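Sisard bench automation project
Progress report to the program office, February reporting period
Prepared by the Ronen workshop team

1. Status

The main item this period was the demonstration held at the Ronen workshop for the Drirel program staff and the packaging group from Wanigasekara. It was scheduled in the last report as milestone 2 and was completed within the period. Work on the handover documents continues and is now the item with the least slack.

The agenda was a short safety talk, a tour of the bench, the bagging task with both arms, and a question session. The tour ran long, and the question session was shortened to keep the visitors' 4 p.m. departure.

2. Task shown

The task is two-arm bagging of light bakery items. The left arm takes a paper bag by the top edge and holds it. The right arm picks from a flat tray and places the item in the bag. The items are light stand-ins for baked goods, which lets us repeat the task without food handling rules applying to the bench. Both arms are fixed to a common rail, and each carries a small camera at the wrist.

We chose this task over the stacking task named in the original plan. A paper bag changes shape every time it is gripped, and the Wanigasekara group had asked to see soft packaging. The change was cleared with the program office before the visit and has no effect on cost.
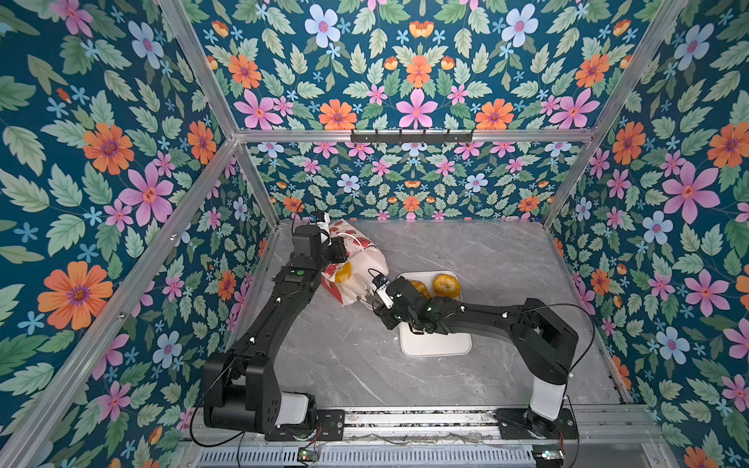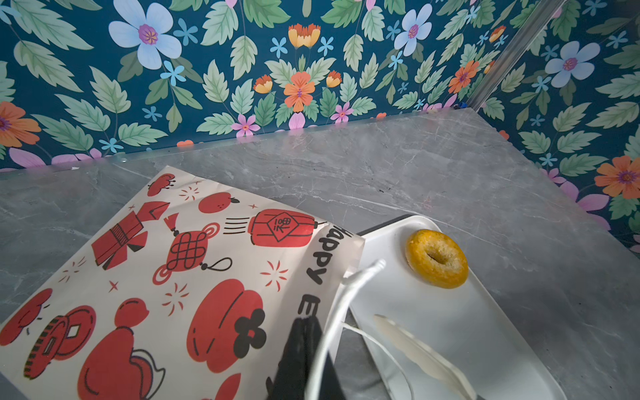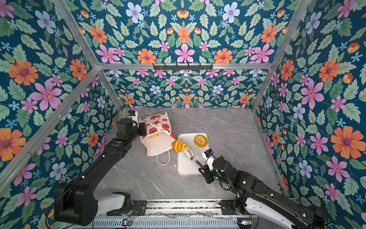
The bagging task at the Ronen bench: printed paper bag and white tray.

3. Results

The control software logged 147 bagging attempts during setup and the demonstration combined. Of these, 111 were completed with no operator input. The rest were stopped by the operator or by the force limit. Most of the stops were caused by the bag mouth closing after the first item went in, and the next largest group were poor grips on ring-shaped items lying close to the tray rim.

Total bench operating time for the period was 323 minutes. This is lower than planned. One session was given up to replacing a wrist cable, and we did not try to make up the time before the visit.

No person entered the work area while the arms were powered. The emergency stop was tested before the visitors arrived and again in front of them, at their request.

4. Questions raised by visitors

Drirel asked whether the same setup could handle bags without a printed pattern. We have no data on plain bags. A short trial is planned for next period, using the same bag size so that the results can be compared.

Wanigasekara asked about cycle time. We declined to give a figure, as the arms run at reduced speed under the current safety limits and any number from this bench would be misleading. The group accepted this and will send its own target so that we can work back from it.

There was also a question about the patterned wall covering and whether it affects the cameras. The present software was tuned with the covering in place. We have not tested it against plain walls and said so.

5. Open items

Bag holding. The left arm keeps a fixed grip height, and this leaves the far side of the bag without support. A revised grip point is ready to test — it needs no new hardware.

Spare parts. One set of gripper pads is on order. The bench can run without it, but there is no backup set on the shelf at present.

Handover documents. The operator guide is in draft. The maintenance section still refers to the old cable routing and has to be rewritten before review.

6. Budget and schedule

Spending is within the approved amount for the period. Travel for the visit was paid by the visiting organizations and does not appear in our accounts. We are not asking for a change to the end date. If the plain bag trial is extended beyond one week, the operator guide will move into the following period, and we would send notice of that separately.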